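Minutes of the August meeting, Orkby Celebrity Watchers Club
Back room at Wernine, doors at 7 p.m.

Present: Da-eun Cheon (chair), Geum-ok Ban, Sandro Rizzi, Chae-won Tak, and me, Jae-in Do, taking notes again, so any spelling complaints come to me. Apologies from the usual two who can't get away from work before 8.

1. Last meeting's minutes
Approved with one change. I wrote that Sandro "hated" the Pelupessy reunion special. He wants it on record that he was "let down" by it. Fixed! Geum-ok said she remembered the word hated very clearly, and we moved on.

2. The Kovuvov breakup
This took up most of the evening, as you'd expect. For those who missed it, the singer half of Kovuvov posted that the duo is "resting," and then the other half unfollowed everyone in the band's circle, including their own drummer. Da-eun thinks it's a publicity thing ahead of the new record. Geum-ok thinks they really can't stand each other and pointed to the awards show clip where they walk in through separate doors. I'm with Geum-ok on this one (sorry, Da-eun).

Chae-won asked if we could please wait for a statement before putting anything in the newsletter, and after some back and forth we agreed. We'll run the two posts word for word and leave out the guesses. The drummer theory stays in this room, or I guess in these minutes.
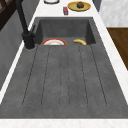
Sink and drainboard, with plate and banana.

3. Newsletter
We're up to 203 subscribers, which made everybody pretty happy. Chae-won is still doing the layout and would like copy sooner than midnight the night before. I said I'd try. I did say that last time too.

Sandro's column on celebrity restaurants that closed in under a year got the most replies of anything we've run. He has enough for a second part and wants to do the steakhouse one, with the lawsuit. Da-eun asked him to stick to what was in the court papers and skip what the valet told him. Agreed, though I'd love to hear the valet part again over drinks.

One correction to print: we said the Pelupessy wedding was at a vineyard. It was at a hotel next to a vineyard. A reader who used to work there wrote us a very long email about it, and she was nice enough, so we'll thank her by initials.

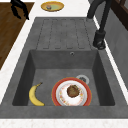
4. Autograph swap
Geum-ok has the tables booked and we've got 15 sellers signed up so far. The question was whether to let people sell signed photos with no paperwork at all. We went around on this for a while! Sandro says half the fun is the gamble. Geum-ok says half the complaints are the gamble. In the end we voted to allow them as long as the card on the table says "not verified" in letters a person can read without bending over. Four in favor, Sandro against.

Entry will be $2, same as before. Da-eun is bringing the cash box and I'm bringing change.

A man called Geum-ok offering a theater playbill from 1819 that he says was signed by the leading lady. He won't send a picture and he won't say which theater. She told him he's welcome to rent a table like anyone else.

5. The soap actor visit
Still no firm answer from the agent. Chae-won has emailed and called, and the agent's last message was a thumbs up with no words, in reply to a question about parking. We don't know what the thumbs up was for. Chae-won will try once more and if there's nothing by the next meeting we'll do the trivia night in that slot instead. I've already got a round written on reality show winners and where they live now, so part of me is rooting for the agent to stay quiet.

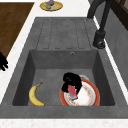

6. Any other business
Da-eun asked that people stop posting spoilers for the dating show finale in the group chat before the West Coast folks have seen it. She didn't name names. Sandro said sorry.

Geum-ok has a stack of old gossip magazines to give away, mostly from the years when everyone wore tiny sunglasses. Call her if you want them, she'd like the closet back.

Actions
Chae-won: agent, one more time. Newsletter layout.
Sandro: restaurants part two, court papers only.
Geum-ok: seller list and table cards.
Da-eun: cash box.
Me: copy in early, trivia rounds, change for the door.

Finished at 9:20. Next meeting same room, same time.
J. Do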